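The Sturnell 24 is the upright cooler we wish we'd had when we opened our first shop, and we're so pleased to have it on the floor now. It's made for small groceries, lunch counters and corner stores that sell a lot of cold drinks and don't have much wall to spare.

The doors come first, because you'll touch them all day. They close by themselves from any angle up to 65 degrees, and past that they stay put while you restock (such a relief when you have a case of soda on your hip!). The handles run the full height, so kids and tall customers both find them.

## Inside

Shelves move up and down on clips without tools. Give yourself one tall shelf at the bottom for big bottles and keep the rest tight. The shelf fronts take standard price strips, and the Kovis gravity trays fit too if you like your cans rolling forward. We do! The shelves look full even on a slow restocking day.

## Details

- Width: 24 inches
- Doors: 2, upper and lower, hinges on the left or right
- Lighting: LED strip on each side, separate switch
- Shelf finish: white or black
- Feet: adjustable, casters sold separately

## Where to put it

Most stores push the cooler to the very back. Try it near the checkout for a month before you bolt anything down. People with a basket already on their arm will stop for one more thing, and a cold drink is an easy one more thing.
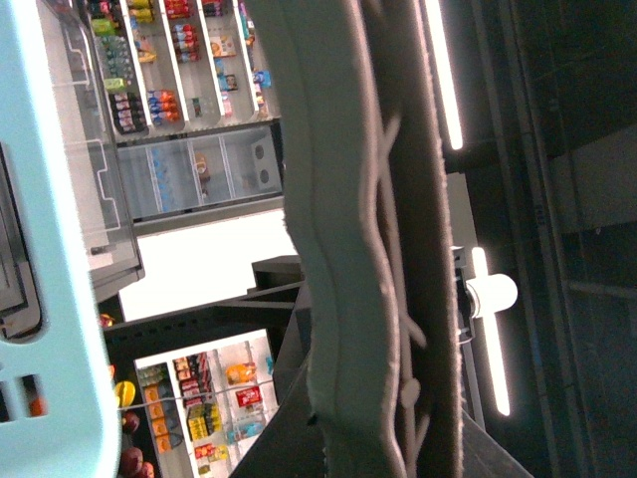 Leave a hand's width behind the cabinet for air, and keep it out of direct afternoon sun. The compressor is pleasantly quiet, more of a hum than a rattle, and the filter slides out from the front for a quick vacuum.

The older Odus gaskets don't fit this model, so please order the Sturnell set. Black-shelf cabinets are back in stock in May. White ones ship now.

Page updated 30/01/2018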